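Kitchen and Pantry Assistant (part time), Onavier Community Kitchen

Published: 24 September 2020
Reference: 543
Place of work: Gwilliam Street, ground floor
Hours: 19 per week, mornings

Onavier Community Kitchen is looking for a person who likes to cook simple food for many people. We prepare 100 lunches each working day for older residents of the neighborhood, and we also keep a small pantry where families can collect dry and canned food.

The work is with our cook, Beverley Whitcombe. She makes the menu and you will help her to prepare it. In the first weeks you will mostly wash and cut vegetables, fill the lunch boxes and clean the kitchen after the service. Later you will also take care of the pantry. This means to receive deliveries, check the dates on the packages, put the older food in front and write the order list for our supplier, Lokero.

We ask for the following:
Experience in a kitchen, a canteen or a food store, at least one year
A valid food handler card, or you are ready to get it in the first month (we pay the fee)
You can lift boxes of 30 pounds
Enough English to read labels and allergy notes

A second language is very welcome, especially Spanish or Portuguese. A driver's license is not necessary.

We offer a contract until the end of February, with the possibility to make it longer. The pay is $345 per week before taxes. You get a free lunch on every day of work, and we provide aprons and gloves. Shoes with a closed toe you must bring yourself.

How to apply: please send a short letter and the names of two persons who know your work. A photo is not needed. You can leave the letter in the mailbox at our entrance or give it to Beverley in the kitchen after 2 p.m., when the service is finished. Please write the reference number on the envelope. Applicants we would like to meet are invited for a talk and a paid trial morning.
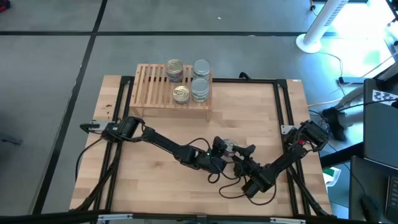 If you have applied with us before, you are welcome to apply again. Please write in your letter in which year it was.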